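Cerco de cal en el grifo y el fregadero, no sale con nada
Foro Hogar > Cocina > Limpieza

Nogueira
Hola a todos. Me mudé en enero y el agua aquí es durísima. En casi todo me apaño pero el grifo me tiene frita, cerco blanco en la base y puntos por todo el caño. He probado con limón, bicarbonato, y un spray de Drernex que me costó 12 euros y huele fatal. Nada. Bueno, en el caño algo, en la base nada.
También el chorro sale torcido, como abierto hacia un lado. ¿Es cal o es que está roto? No quiero cambiarlo, es de los altos de cuello curvo y en la tienda me pedían 179 por uno parecido. Encimera blanca, por si el producto mancha. Gracias!!

3 respuestas

Horkix
El chorro torcido es el aireador casi seguro, la piecita de la punta. Se desenrosca a mano o con una alicate y un trapo en medio para no rayar. Lo dejas en un vaso con vinagre de limpieza unas 13 horas, o sea, de noche y hasta media mañana. Luego cepillo de dientes viejo y a enroscar. Ojo con la goma, apunta cómo iba puesta.
Para la base: papel de cocina empapado en vinagre, bien enrollado alrededor, una bolsa encima y a esperar media hora. No más, que el cromado sufre. Aclaras y secas. 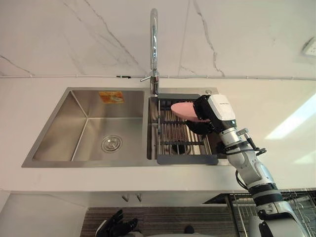
Si queda costra después de eso, tarjeta de plástico vieja y a rascar flojito. Nada de estropajo verde ni cuchilla. Y si la encimera o la pared son de mármol de verdad, vinagre ni acercarlo, se come el brillo. Si es imitación o cuarzo, tampoco lo dejes ahí parado. Yo pongo un trapo mojado alrededor y listo.
Lo del bicarbonato con limón juntos no sirve, se anulan. Uno u otro.

Prerel
compra un descalcificador y te olvidas. yo lo tengo hace años

Pilas_y_Grifos
Lo del descalcificador vale un dinero y si está de alquiler pues no. De acuerdo con lo del vinagre, yo uso ácido cítrico en polvo, una cucharada en un vaso de agua tibia, huele menos y en el acero del fregadero va muy bien. Nunca mezclar con lejía, ni lo uno ni lo otro!!
Y lo que más ayuda, secar el grifo por la noche con una balleta de microfibra. Un minuto. Revisa también las patas del escurreplatos si tienes, se hace cerco debajo y luego cuesta.

Nogueira
Era el aireador, salía arenilla. Ya va recto. La base a la segunda vuelta de papel, queda una sombra por detrás donde no llego bien. Probaré el cítrico.

A 23 personas les ha resultado útil este tema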